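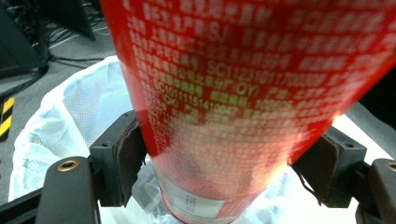 Maëlle Després
Pulver würde ich in der Wohnung gar nicht aufhängen. Wenn das einmal ausgelöst wurde, hast du den Staub in jeder Schublade und in jedem Gerät, auch zwei Zimmer weiter. Für einen brennenden Papierkorb reicht Schaum, für die Küche ein Fettbrandlöscher. Pulver gehört in die Garage.

Kartha Forum > Haus und Wohnung > Sicherheit
Thema: Feuerlöscher in der Mietwohnung, welcher und wohin?
1.358 Aufrufe

dachboden_nord
Das mit dem Staub stimmt, aber ich finde, es wird übertrieben. Wenn es wirklich brennt, ist mir der Teppich egal. Pulver kann A, B und C und macht keinen Ärger bei Frost. Bei mir steht seit Jahren einer im Flur und ich schlafe gut.

Maëlle Després
Es geht ja nicht um den Teppich. Die meisten Brände in Wohnungen fangen klein an. Wer weiß, dass er sich mit dem Löscher die Einrichtung ruiniert, der zögert, und dann ist es kein kleiner Brand mehr. Dazu die Sicht: In einem geschlossenen Flur siehst du nach ein paar Sekunden Pulver die Tür nicht mehr. Bei einer Übung im Freien merkt man das nicht, da zieht die Wolke ab.

kellerkind
Darf ich als Threadstarter noch mal zurück zur Frage? Altbau, dritter Stock, Gasherd, Holzdielen, eine Abstellkammer mit Fahrradakkus. Vermieter hat Rauchmelder montiert, sonst nichts. Ich möchte einen Löscher kaufen und nicht fünf.

wolke7b
Wenn es nur einer sein soll: Schaum, sechs Liter, mit Manometer. Achte darauf, dass F mit draufsteht, falls du ihn auch für die Küche willst. Nicht jeder Schaumlöscher hat das. Und er sollte nach EN 3 geprüft sein, auf Deutsch beschriftet, mit lesbarer Bedienungsanleitung in Bildern. Was du im Ernstfall nicht in drei Sekunden verstehst, nützt nichts.

dachboden_nord
Sechs Liter sind mit Behälter gut zehn Kilo schwer. Meine Mutter bekommt so einen nicht von der Wand. Für ältere Leute lieber den kleinen mit zwei oder drei Litern, den sie auch heben können.

wolke7b
Guter Punkt, den kleinen würde ich aber nur nehmen, wenn der große wirklich nicht geht. Die Löschzeit ist sehr kurz.

kellerkind
Und die Akkus? Hilft da irgendwas von dem, was man im Baumarkt bekommt?

Maëlle Després
Bei einem brennenden Fahrradakku: raus, Tür zu, 112. Wasser oder Schaum kühlt die Umgebung, der Akku selbst reagiert weiter und es kommen giftige Gase heraus. Wichtiger ist, wo du lädst. Nicht im Flur, das ist dein Fluchtweg, und nicht in der vollgestellten Kammer.

fritzi_am_see
Ich halte das alles für ziemlich viel Aufwand. Wir hatten in 23 Jahren keinen einzigen Brand. Eine Löschdecke in der Küche und fertig.

wolke7b
Bei Löschdecken wäre ich vorsichtig. Bei Fettbränden wird von ihnen inzwischen oft abgeraten, weil man mit den Händen direkt über den Topf muss und das Fett durch das Gewebe wieder zünden kann. Deckel drauf, Herd aus, stehen lassen. Auf keinen Fall Wasser.

fritzi_am_see
Deckel drauf habe ich schon als Kind gelernt, da sind wir uns einig. Die Decke behalte ich trotzdem.

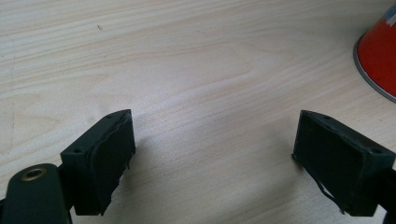

Lesezeit: 2 Min.

Isabelle Petrenko
6. September 2020

Ich lese hier schon länger mit und schreibe mal auf, wie wir es gelöst haben, auch wenn es mit der Frage nach dem Gasherd nur am Rand zu tun hat.

Wir wohnen zu viert auf zwei Etagen. Oben hängt ein Schaumlöscher von Vetik neben der Schlafzimmertür, unten einer zwischen Küche und Ausgang. Der Platz war bei uns das größere Thema als das Modell. Erst hatten wir den unteren direkt neben dem Herd. Das sieht vernünftig aus, bis man sich überlegt, dass man dann durchs Feuer greifen müsste. Jetzt hängt er so, dass man die Wohnungstür im Rücken hat, wenn man ihn nimmt. Griffhöhe haben wir nach unserer Jüngsten gerichtet, die ist dreizehn und soll ihn auch abnehmen können.

Zur Wartung: Gesetzlich vorgeschrieben ist sie in der Privatwohnung meistens nicht, empfohlen wird alle zwei Jahre. Bei uns kommt jemand ins Haus, wenn mehrere Parteien mitmachen, dann wird es pro Gerät günstiger. Einfach am Aushang fragen, bei uns haben sich sofort Nachbarn gemeldet. Wer allein ist, kann den Löscher auch hinbringen. Einwegmodelle ohne Wartungsmöglichkeit würde ich nicht mehr kaufen, davon hatten wir zwei, und nach Ablauf mussten sie zur Schadstoffannahme.

Unsere Versicherung (Kerance) wollte übrigens keinen Nachweis sehen und gibt auch keinen Rabatt dafür. Ich hatte extra angerufen. Sie hätten allerdings die Kosten für eine Neufüllung nach einem Einsatz übernommen, bis 500 Euro zusammen mit der Reinigung. Steht bei uns im Kleingedruckten unter Löschkosten. Schaut in eurem Vertrag nach, das ist sicher überall anders geregelt.

dachboden_nord
Der Hinweis mit der Tür im Rücken ist gut. Ich hänge meinen um. Pulver bleibt es.

Maëlle Després
Dann wenigstens die Schlafzimmertür zu, wenn du ihn benutzt.

kellerkind
Danke an alle. Es wird ein Schaumlöscher mit F, sechs Liter, an die Wand zwischen Küche und Wohnungstür. Die Akkus lade ich ab jetzt auf den Fliesen im Bad und nur, wenn ich zu Hause bin. Kennt jemand einen Halter, der in bröseligem Altbauputz hält?

wolke7b
Lange Dübel, bis in den Ziegel, nicht die mitgelieferten. Oder einen Standfuß nehmen, dann musst du gar nicht bohren.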